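Notes pour l'intervention – « Ce que le satellite voit, ce qu'on lui fait dire »
Hafiz Tjoa, 12 avril 2018
Durée visée : 19 minutes, questions non comprises. Parler lentement au début.

Ouverture

Commencer sans diapo. Demander à la salle qui a déjà vu, au journal télévisé, un nuage de poussière orange traverser une carte. Tout le monde lèvera la main. Demander ensuite qui sait à quelle altitude se trouvait cette poussière. Attendre. Laisser le silence.

Dire d'emblée que je n'ai rien contre les satellites, j'en vis. J'ai quelque chose contre les légendes qu'on met dessous.

L'épisode de novembre

Rappeler les faits, vite. Un panache de poussière saharienne remonte vers le nord, les images sont belles, la plateforme Tsai publie une carte en rouge et en violet. Le soir même, trois communes déconseillent le sport en plein air. Au sol, la station de Hadham ne relève presque rien. Le lendemain non plus.

Ne pas ricaner. Les gens qui ont pris la décision avaient une carte rouge sous les yeux et dix minutes. Je veux savoir pourquoi la carte était rouge.

Ma réponse : Tsai affichait une épaisseur optique, donc toute la colonne d'air du sol jusqu'en haut, et le public a lu une concentration à hauteur de nez. La poussière passait à plusieurs kilomètres au-dessus des têtes. La légende ne le disait nulle part. J'ai écrit pour le signaler, on m'a répondu que l'information figurait dans la documentation. Page 12 d'une annexe, oui. 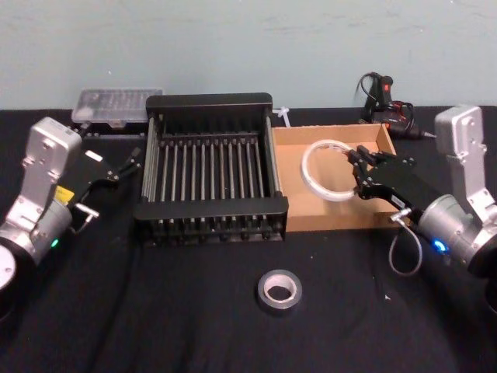
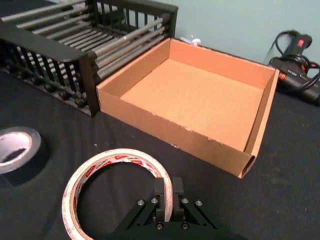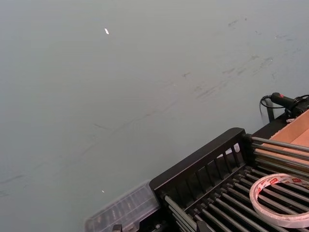 Le modèle Wema

Partie délicate, il y aura sûrement quelqu'un de chez eux dans la salle. Rester poli.

Wema annonce une prévision du transport des poussières jusqu'à 12 jours. Poser la question simplement : vérifiée contre quoi ? Leur rapport compare le modèle à des observations satellitaires, or une partie de ces mêmes observations sert à initialiser le modèle. On corrige la copie avec le brouillon de l'élève. Je ne dis pas que la prévision est mauvaise. Je dis que je n'en sais rien et qu'eux non plus, tant qu'ils n'auront pas sorti une série indépendante.

Au-delà du quatrième jour, d'après mes propres comparaisons, je ne vois pas de gain net par rapport à une simple climatologie. Préciser tout de suite les limites : une seule région, une seule saison, et j'ai pu me tromper dans l'appariement des heures. Si on me demande les données, elles sont disponibles, les donner.

Les capteurs à bas prix

On me dira : très bien, mettons des capteurs partout. C'est l'argument du réseau Tunex, et il est séduisant. 1144 boîtiers déclarés, une carte qui se rafraîchit toute seule.

Mes réserves :
- un capteur optique bon marché confond volontiers le brouillard et les particules ; par matin humide, la carte de Tunex s'affole
- les grosses particules, celles des poussières désertiques justement, sont mal comptées
- l'étalonnage est fait à la sortie de l'atelier, puis plus jamais, sauf initiative du propriétaire
- « déclaré » ne veut pas dire « en service »

Sur ce dernier point, ne pas improviser de chiffre. J'ai demandé le taux de boîtiers actifs, j'attends toujours. Le dire tel quel.

Reconnaître ce qui marche : pour repérer un feu de broussailles dans un quartier, le réseau est utile, et plus rapide que la station officielle. Cela reste un autre usage que celui qu'on nous vend.

Ce que je demande

Ici ralentir, c'est la seule partie que je veux qu'on retienne.

D'abord, une légende qui dise la grandeur mesurée en français ordinaire, sur la carte elle-même. « Poussière sur toute la hauteur de l'atmosphère » tient sur une ligne, j'ai essayé.

Ensuite, l'heure du passage du satellite. Une image de la fin de matinée commentée au journal du soir devrait porter son heure, en gros.

Enfin, que toute alerte lancée sur la foi d'une image soit relue après coup, avec la mesure au sol à côté. On me répond que cela demande du personnel. J'ai fait l'exercice seul sur un hiver, 2138 relevés horaires, dans un tableur. C'est pénible et ça se fait.

Objections probables

« Mieux vaut une alerte de trop. » Pas sûr. Demander combien de fausses alertes avant que les gens n'ouvrent plus le message. Je n'ai pas d'étude solide à citer là-dessus, donc ne pas en inventer une.

« Le lidar règle la question de l'altitude. » En partie : le long de sa trace, quand il n'y a pas de nuage épais. Entre deux traces, on interpole, et on retombe sur le modèle.

« Vous êtes contre la diffusion au public. » Non. Je veux que le public reçoive aussi les incertitudes. Si quelqu'un insiste, renvoyer à l'épisode de novembre.

S'il reste du temps : la comparaison entre cendres volcaniques et poussières, les confusions possibles dans l'infrarouge. Sinon sauter, c'est trop long à expliquer debout.

Penser à rendre le micro avant les questions.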